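Teaching by the Handful

My first try at teaching a robot lasted less than a minute, and I dropped the thing I was supposed to be picking up. Twice! I'd driven out to Dendmont thinking I'd watch clever people type at keyboards, and instead someone pushed a pair of grippers into my hands at nine in the morning and told me to get on with it.

The outfit is called Jamivell, and the project I'd come to see goes by Çınar (it's named after a plane tree outside the founder's old school, which I only learned over lunch). What they want is a machine that can tidy up the small stuff on a table – take a thing out of a pot, put a thing back in a pot, move along. You and I do this all day without a thought. Try explaining it to a machine in words, though, and you'll be there until March.

So they don't explain it. They show it. You hold a gripper in each hand, squeeze to close the fingers, and do the job yourself while the cameras take it all in. Later on, the recordings go into training, and an arm with the same kind of fingers has a go.

I'd tried the other way of doing this last year at a place called Nunance, where you sit in a chair and drive the arms from across the room. I liked it, I really did, but I felt like I was wearing oven mitts and looking through a mail slot. There's a tiny delay, and you start moving like you're underwater. With the grippers in your own hands you can feel when something starts to slip, and you fix it before you know you've fixed it. Those little fixes are gold, I was told, and I believe it.

What I wasn't ready for was how fussy you get. By my tenth run I had opinions about handles. Thin round ones want to roll, so you come in square and close slowly. If you grab too high you'll tip whatever it's standing in, and then that whole run gets marked down. The house goal is 500 good runs for each task before anybody bothers training on it, and the table I was working at had reached 893 because they kept changing their minds about where things should start out. I added 4 that were worth keeping. I'm still pleased about it.

My wrists ached by two in the afternoon, so I sat on a stool with some bad coffee and just watched for a while.

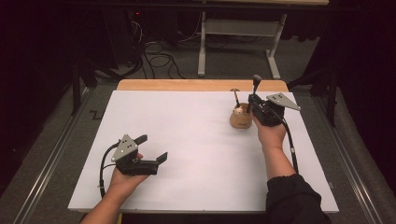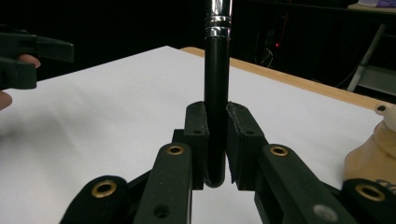
Dinesh Goel thinks I'm too hard on the remote-control chair. He wrote to me after reading a draft of this to say that a person in the chair can only do what the robot can do, so every run is one the arm could really repeat, while somebody with free hands will happily twist into a position that no arm can reach. Give it a full week in the chair, he said, and the oven mitts come off.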